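3.2 Breakup coverage and the "normal home" line

Second pass over the corpus. Section 3.1 dealt with the announcement stories (who left, when, the joint statement). This part looks at what comes after: the follow-up pieces, usually within weeks, where the outlet tells readers how the ex-couple now live. Holidays, school runs, who kept the house. We call these aftermath items.

Corpus is the same as before, 873 items from three gossip sites, Meton, Tultudow and Nutum, pulled up to the freeze on 4/1/19. Duplicates removed by headline match first, then by hand. Reposts with a changed headline but the same body text were counted as one. Galleries with no body text were dropped.

Of the 873, 70 are aftermath items by our definition. Fewer than we expected going in. The definition is strict: at least one sentence on present living arrangements, and the split itself not the news. Loosening the second condition would bring in a lot of announcement stories with a housing line tacked on the end, and those behave differently (see 3.1).

Sourcing first. Aftermath items lean hard on unnamed insiders. "A friend", "a pal", "someone close to the pair". On Meton the insider quote tends to come in the second paragraph and carries nearly the whole story. Tultudow puts it lower and often paraphrases, so it is harder to tell where the quote stops and the writer starts. Nutum mostly credits another outlet and moves on. We coded a paraphrase as a quote only when a speech verb was present, wich probably undercounts Tultudow.

Then wording. The word "normal" does a lot of work. Keeping things normal, a normal summer, normal for the kids. It is hardly ever said what normal was before. Close neighbors are "amicable", "civil" and "under one roof". Where the couple has children, these words attach to the children. Where there are none, they attach to the house or the dog. The shift is tidy enough that our first coder flagged it before the scheme had a slot for it, and code H (home object) was added in July and the early batches were redone.

Code H covers any piece of the home named as evidence of how the relationship stands. Separate bedrooms is the obvious case. Also: the spare room, the couch, one set of keys, a half-empty closet. The bed is the most loaded of these and gets used in both directions, to show the split is real ("sleeping apart for months") or to hint that it is not. Interiors shown with such stories are generic for the most part, a plain room with no person in it, and they say little on their own.

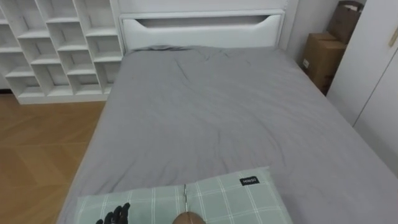 Figure 3. Bed with gray fitted sheet, white headboard and plaid-case pillow.

Agreement on code H was fine for rooms, weaker for objects. The coders split on whether a car counts as home (we decided no) and whether a vacation rental does (yes, if they stayed there together after the split). Disputed items were talked through and settled by a third reader. 11 items stayed unresolved and are left out of the counts in this section, though they stay in the corpus for Section 4.

Timing. Aftermath items bunch before holidays. Not surprising, the holiday gives the writer a peg, and the piece can be set in the future: they will spend it together, they plan to, they are set to. Future framing matters because nothing has happened yet and nothing can be checked. Follow-ups saying whether the plan went ahead are rare in all three sites. When they do apear they are short, mostly built on a social media post, and the earlier story is seldom linked.

Reader comments were not coded sytematically. Only Meton keeps them open on older items. A quick read suggests commenters take the home details literally, arguing over who should move out, who paid for what. Whether they believe the insider is another matter and would need its own study. Left for later.

How does this sit with earlier work? The Yazdani scheme, which we started from, has a single "domestic" code and puts children, property and routine in one bin. For announcement stories that is good enough. For aftermath items it hides the move from children to objects described above. Splitting the code cost us time but we would do it again. Anyone reusing the scheme on sports couples should check the travel items too, since away games and training camps get written up as living apart when they may be nothing of the kind.

Limits. Three sites, one language, text only. Headlines change after posting and we have just the version that was live when pulled. Section 4 turns to the denials.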